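Grunbridge Residents' Handbook
Household Guidance: Care of Bedding, Clothing and Linen Storage

Prepared by the Household Services Office, Grunbridge. Revised in April.

Purpose of this page

The guidance below applies to all furnished apartments in the Stinton and Miah buildings. It covers the washing, drying, folding and storage of bed linen and everyday clothing. Residents who bring their own bedding are welcome to follow the same advice, although the office cannot be responsible for items that were not supplied with the apartment.

Questions about anything on this page should be sent to Sorcha Carroll, Household Services Manager. Requests for replacement linen are handled separately and should be made on the form kept at the front desk of each building.

Washing sheets and duvet covers

Sheets and pillowcases should be washed once a week. Duvet covers may be washed every two weeks if a top sheet is used, and weekly if one is not. Turn duvet covers and pillowcases inside out before loading them, and close all buttons and zippers. An open duvet cover tends to swallow smaller items, which then come out of the machine in a damp ball.

White cotton may be washed warm or hot, according to the label. Colored linen should be washed in cool or warm water and kept apart from whites until it has been through several washes. Towels should never be washed with sheets. They shed lint, they are heavier than sheets when wet, and they take far longer to dry.

Fill the drum loosely. A full set for a double bed is enough for one load in the machines at Stinton. The Miah machines are larger and will take two sets.

Measure detergent with the cap provided. Residents often report that their sheets feel stiff or that their towels no longer absorb water, and the usual cause is too much detergent. Washing the items again with no detergent at all will normally put this right. Fabric softener should not be used on towels, mattress protectors or sportswear.

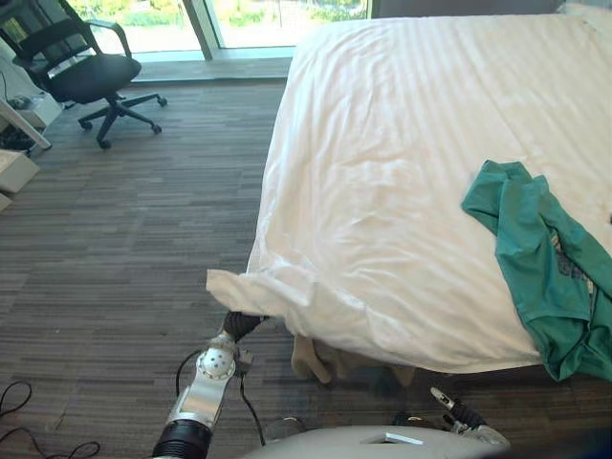 Stains should be treated before washing, and always with cool water first. Hot water will set blood, egg and milk. For coffee and tea, rinse the spot from the back of the fabric, work in a little liquid detergent with a fingertip, and leave it for fifteen minutes. Makeup on pillowcases responds well to plain dish soap. Check that the mark has gone before the item goes into the dryer, and repeat the treatment if it has not.

Chlorine bleach may be used on plain white cotton only, in the amount stated on the bottle. It must not be used on anything containing elastane, wool or silk, and it must never be mixed with another cleaning product.

Drying

Shake each sheet out by the corners before drying it. This takes a few seconds and saves a good deal of ironing. Sheets that have twisted into a rope should be pulled apart by hand and returned to the drum halfway through the cycle.

Take bed linen out while it is very slightly damp, smooth it flat, and let it finish in the open air. Drying racks are available on each floor. They may be used on balconies during the day but should be brought indoors by 9 p.m. Linen should not be hung over radiators or electric heaters.

Clean the lint screen before every load. Residents who find a blocked screen are asked to clear it and to mention the matter at the front desk.

Folding clothes so that they stay folded

A clear, flat surface at waist height is best for folding. A table is ideal, and a made bed will do. Smooth each garment with the palm of the hand before the first fold and again before the last.

For T-shirts, lay the shirt face down. Fold each side toward the center so that the two edges meet behind the neck, turning the sleeves back as you go. Bring the hem up to just below the collar, then fold in half once more. Shirts folded to the same width can be stood upright in a drawer, where each may be seen without disturbing the others.

For button-front shirts, fasten the top button, the third and the last. The remaining buttons may be left open.
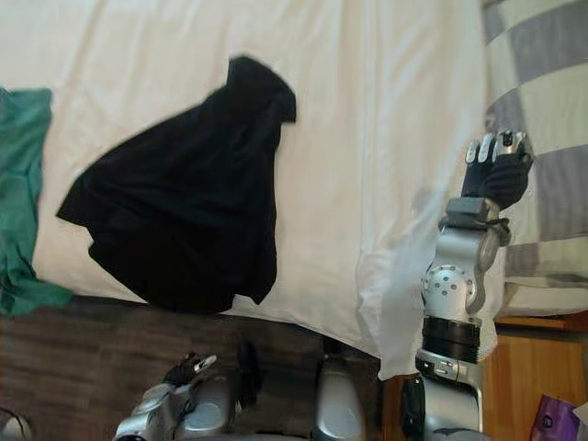
For sweaters, fold the arms straight across the back, one over the other, and then fold the body in thirds from the hem. Sweaters should not be kept on hangers. The weight of the knit pulls the shoulders out of shape, and the points left by the hanger are difficult to remove. Heavy knits belong at the bottom of a stack.

Pants with a crease should be hung by the hem or folded over a padded bar. Jeans may be folded in half lengthwise and then in thirds.

Rafsan Kanagaratnam, who runs the laundry room at Miah, recommends folding clothes the same hour they come out of the dryer. Creases deepen as fabric cools in a pile, and a basket left overnight will generally need the iron.

Care of ribbed and knitted fabrics

Ribbed garments stretch easily across the width. Wash them inside out on a gentle cycle, and support their weight with both hands when lifting them from the drum. Dry them flat on a towel, pushing the ribs gently together so that they return to their original shape. Pressing with a hot iron flattens the texture. If a crease must be removed, hold a steam iron a little above the surface and allow the steam to do the work.

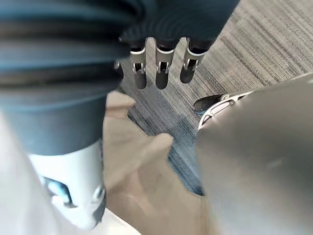 Softly ribbed fabric in dark navy.

Small snags should be drawn through to the inside with a blunt needle. Do not cut the loop. Pilling on cuffs and underarms may be removed with a fabric comb, used in one direction with the garment laid flat.

Dark knits lose color more quickly than dark woven cottons. Wash them in cold water with other dark items and keep them out of direct sun while they dry.

Making the bed

Allow the mattress to air before the bed is made. Turn the covers back to the foot on rising and leave them there during breakfast. The moisture held in the bedding overnight will then have time to escape.

Place the fitted sheet on the far corners first. If a flat sheet is used in its place, leave an equal amount of fabric on both sides and tuck the foot before the sides. Hospital corners are not required, but they do hold better on the deeper mattresses supplied at Stinton.

To fill a duvet cover, turn the cover inside out and reach through the opening to the two far corners. Take hold of the corners of the duvet through the fabric, then shake the cover down over it. Two people can do this in under a minute. Fasten the opening, shake the duvet from the foot of the bed, and let it settle.

Pillows should be plumped daily and turned at each change of linen.

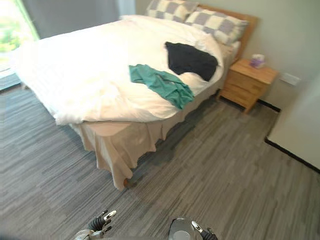 Storing spare linen

Each apartment is supplied with 4 pillowcases and two full sets of sheets. The spare set should be kept on the upper shelf of the hall closet, away from the water heater. Sheets put away with any dampness in them will develop a musty smell within days.

Fold each set together and place it inside one of its own pillowcases. The complete set can then be taken down at once. Rotate the sets so that both wear evenly.

Replacement cotton sheets supplied by the office have a thread count of 200. Residents who prefer to buy their own should measure the depth of the mattress before ordering.

Seasonal blankets should be washed or dry cleaned before they are stored. Use a breathable cotton bag and avoid sealed plastic for long periods. Cedar blocks may be placed in the bag and should be lightly sanded once a year to renew the scent.

Ordering and returns

Linen that is torn, thin or permanently stained should be returned to Room 118 at Stinton between 8 a.m. and noon. Miah residents may leave returns at their own front desk in a labeled bag. Please do not discard worn sheets. They are cut down for use as cleaning cloths and dust covers.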